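Perguntas frequentes: final de "Zenilow", o reality de dança
Atualizado em 12 de setembro de 2024 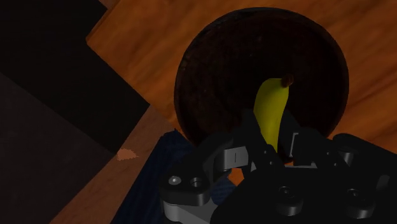 Uma leitora escreveu que perdeu o último episódio e que já não sabia se a dupla eliminada na semifinal podia voltar. Reunimos as dúvidas que mais chegaram à redação.

A dupla eliminada na semifinal pode voltar?
Não nesta temporada. O regulamento prevê repescagem só até as quartas de final. Os dois participam do número de abertura, fora da competição.

Quantas duplas disputam a final?
Três. A temporada começou com 14 duplas e teve uma desistência por lesão na segunda semana.

Como funciona a votação?
O voto do público vale metade da nota e o do júri vale a outra metade. Na final, a votação abre no início do programa e fecha depois da última apresentação. Cada conta cadastrada vota uma vez por rodada.

Por que a nota da salsa foi corrigida?
A produtora Kadlec informou que houve erro na soma exibida na tela. A nota certa já constava na planilha do júri e a classificação da noite não mudou.

É verdade que dois jurados discutiram nos bastidores?
O boato começou com um vídeo sem áudio publicado por um fã. A Kadlec não comentou. Os dois apareceram juntos no programa seguinte e trataram do assunto de passagem, dizendo que discordaram de uma nota.

Qual é o prêmio?
Um contrato para a turnê Nomstead, com 52 apresentações, mais um valor em dinheiro que a produção não divulgou.

Ainda há ingressos para a plateia?
Não. Os 2.824 lugares do Teatro Sornodstead foram distribuídos por sorteio. Quem foi sorteado e não confirmou a presença no prazo perdeu a vaga para a lista de espera, que tem 127 nomes.

Posso transferir meu ingresso?
Não. O ingresso é nominal e o documento com foto é conferido na entrada.

Quanto tempo dura a final?
Duas horas e meia, com intervalos. O resultado sai no último bloco.

Vai haver nova temporada?
Sim. As inscrições abrem em janeiro, pelo site do programa, para maiores de 18 anos. Bailarinos profissionais podem se inscrever, desde que o parceiro seja amador.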